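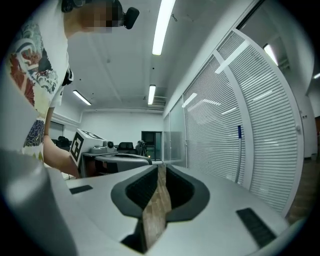

Resident Guides > Floors and Windows
Last updated: May

4. Cleaning the floor below the window blinds

This section applies to Biseo furnished units in the Skerkville building with wood-look flooring and horizontal blinds on two adjoining walls. For carpeted units, see Section 5. The flat mop is stored in the hall closet.

4.1 Before starting

1. Raise both sets of blinds clear of the floor. If a set does not raise, tilt the slats closed and leave it down.
2. Move chairs, boxes and loose items at least 3 feet out of the corner.
3. Pick up wood strips, trim offcuts and other long pieces by hand. Do not push them with the mop head.
4. Dust the slats from top to bottom. Leave the floor until the blinds are finished.

Note: Wear closed shoes with clean soles. Grit carried in on shoes is the usual source of fine scratches in the planks.

4.2 Dry pass

1. Hold the pole near the blue grip cap with one hand and lower down with the other.
2. Set the mop head flat on the floor in the inside corner.
3. Pull the head out of the corner along the first wall, then return and pull it out along the second.
4. Work across the remaining floor in overlapping strokes, following the length of the planks.
5. Collect the dust line with a dustpan. Shake the pad out over a trash can.

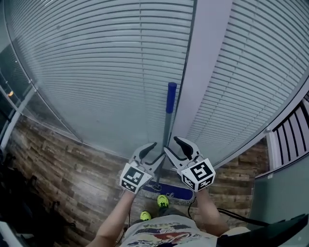 CAUTION: Do not leave the mop standing against the blinds. The pole can slide along the slats and bend them. If the mop must be put down during the work, lay it flat along the wall.

4.3 Damp pass

1. Fit a clean pad.
2. Mix Rindero floor cleaner with water at the strength printed on the bottle. Do not add bleach or wax.
3. Dampen the pad and wring it until it no longer drips.
4. Start in the corner and work back toward the door.
5. Rinse and wring the pad when it begins to leave streaks.
6. Let the floor dry for 21 minutes before replacing furniture. Lower the blinds last.

CAUTION: Do not pour water onto the floor. Standing water at the plank joints causes swelling that cannot be repaired by sanding.

Note: The brown, tan and gray planks show streaks differently. Check the result from a low angle with the blinds raised.

4.4 Pad care

Wash pads separately in warm water without fabric softener and hang them to dry. Replace a pad when the edge frays or it no longer lies flat under the base. Saragih replacement pads are available at the front desk until noon on Friday.

If the pole turns loosely in the mop head, tighten the joint by hand before further use. Do not use pliers.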